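# Ten weeks with the Rurier gripper kit

Nov 11, 2019

Several readers wrote to me after my last post and asked if I would buy the Rurier kit again. I promised an answer when I had used it for long enough to be annoyed by it. Now I am annoyed by it in the right amount, so here is the answer, with all the details I wished to find myself before I paid.

First the situation, for those who are new. I work for Gulyás, a small company that takes old office computers from schools and offices and takes them apart for reuse and recycling. We receive about 3,000 desktops in a year, most of them in the summer and again in January, when the offices spend or finish their budgets. My colleague Nuala Keogh and I have the task to find out which steps of this work a robot arm can do without making everybody angry. We already had the arm. What we did not have was a good hand for it.

## What you get

The kit comes in one carton, well packed. Inside there is the electric gripper, an angled bracket, a cable for power and signal, a bag of screws, spare pads, and a printed booklet in four languages. I read it in two of them and the instructions are not the same. In the English version you tighten the flange screws before you connect the cable. In the German version it is after. After is correct, if you do it before, you cannot reach the plug with your fingers and you have to begin again. I lost one morning with this.

We paid 2,062 euros with delivery. The gripper from Clultetti, which was the other one on our list, cost clearly more, and for that price the bracket was not included. On the other side, Clultetti lent us a unit for two weeks without any discussion, and Rurier does not lend anything to anyone. You buy and you hope.

## Mounting

The angled bracket is the reason I chose this kit, and I still think it is the best part of it. A computer case is a deep box with walls. If the gripper is mounted straight under the wrist, the wrist hits the drive cage long before the pads arrive at anything useful. With the angle you can come down in the free space over the board and reach to the side. Nuala drew this on paper for me three times before I believed her.

There is a price for it, of course. The angle moves the gripping point away from the axis of the wrist, so when you turn the last joint, the tool makes a circle and does not stay in its place. You must enter the correct tool offset in the controller. The booklet gives the numbers, but the ones for our bracket were for an older revision, and the difference was enough to miss a memory module. Measure it yourself. We touched a fixed point from four directions and let the controller calculate the rest, and after that it was fine.

Please think also about the cable. It needs a loop at the wrist which is long enough for the full rotation, but a long loop likes to catch on everything that stands up inside a case. I changed ours more times than I want to say. What works for us is to block the last joint in software at a half turn in each direction and keep the loop short.

## The software

The gripper talks to the arm through a small plug-in, and above this you can use Rusison, a program for teaching positions by hand. Rusison is sold separately, with a yearly license. We took the trial and then the license.

It has good ideas. You move the arm by hand, press a key, and the position becomes a card on the screen. You can put the cards in order, give them names, copy a whole group. Nuala, who did not program a robot before this spring, had her first routine working on the second day. I had more difficulty than she did, I think because I always wanted to see the code, and the code is hidden three menus deep.

What I do not like:

- When the gripper reports an error, Rusison shows a number and not a sentence. The list of numbers is on the website only, and our workshop has weak internet.
- The undo works for moving cards and does not work for deleting them. I wrote to support about this. They answered politely that it is a known point.
- The force setting goes from 0 to 100 without any unit. We use 70 for metal brackets and much less for anything on the board, but I cannot tell you what 70 means.

The last one bothers me more than the others. If you have two of these grippers, I am not sure that the same number gives the same force on both. I have only one, so I cannot test it.

## What it can do in our work

Let me be exact here, as the product page is not. It says "ideal for electronics disassembly". It is suitable for some of it.

Memory modules go well, when a person has opened the two clips. Opening the clips with the gripper is possible, and we did it, but it is slow and it looks like somebody trying to open a window with a spoon. Loose data cables go well if they stand up a little. Flat ones that are pressed against the wall do not go at all.

Graphics cards are in the middle. The gripper has enough force to hold one, but the card must come out straight, and there is a lock at the end of the slot which you have to press at the same moment. With one arm this is one hand too few. At the moment a person presses the lock with a plastic stick while the arm is stopped, steps back, and then starts the pull. I know how this sounds. It is still less tiring for the back than doing the whole thing bent over a table for a day.

Drives depend completely on the maker of the computer. In many business machines they sit on plastic rails or under a latch, usually in a bright color, and someone at the factory thought about the poor technician. These machines are a pleasure for the robot also. Others have four screws from both sides, and for those we don't even try.

Power supplies we leave to humans. They are heavy, they have smooth walls, and the kit is not made for this weight. Rurier says so in the booklet, in both languages for once.

## Wear and dust

In the log we have now 1,183 closed grips that I would call real work, without the testing. The pads show it. The edges became round, and since the last week small screws and thin brackets slip more often than before. I changed to the spare pads, which took ten minutes with the small key from the bag. New pads are not expensive, but they come only in packs together with screws that you don't need.

Dust was my bigger worry. Old desktops are full of it, gray and a little greasy, and it goes everywhere. Up to now the gripper moves as smoothly as on the first day. I wipe it every evening with a dry brush and I don't use compressed air near it, as the booklet asks. I would have liked a simple rubber cover. Clultetti has one.

## Support

I wrote to Rurier three times. The first answer, about the bracket numbers, came in two days and was useful: they sent a corrected page as a PDF. The second was the polite one I mentioned. To the third question, about the unit of the force setting, I still wait for the answer. If it comes, I will add it to this post.

## Would I buy it again

Yes, for the bracket and for the price. But I would calculate one full week for the mounting, the measuring and the cable, and not the "one afternoon" from the website. And I would order a second set of pads in the same order, so you don't pay the shipping two times.

If your parts are all the same and lie nicely in a tray, you don't need this kit — a cheaper parallel gripper without the angle will serve you well. If you work inside boxes, as we do, I did not find something better for this money.

A few people also asked how fast it is. I avoid the question a little, because each model of computer gives a different result and I don't want to publish one number that somebody will put in a presentation. For the machines with latches we are slower than Nuala and faster than me. For the rest, take a screwdriver.

Next I want to try a proper fixture for holding the parts after they come out. Until now they land more or less where the gripper opens, and a module that lies at the wrong angle cannot be picked a second time. Nuala has a design with blocks and slots, and I have a different opinion about the height of the walls.
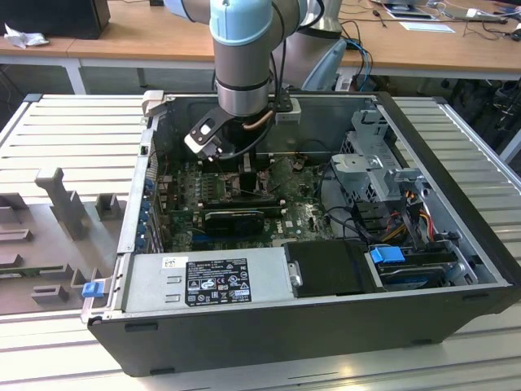
We will make both versions and compare them, and I will write about it when the January wave of computers is over. Questions about the mounting are welcome in the comments, also from people with the older bracket.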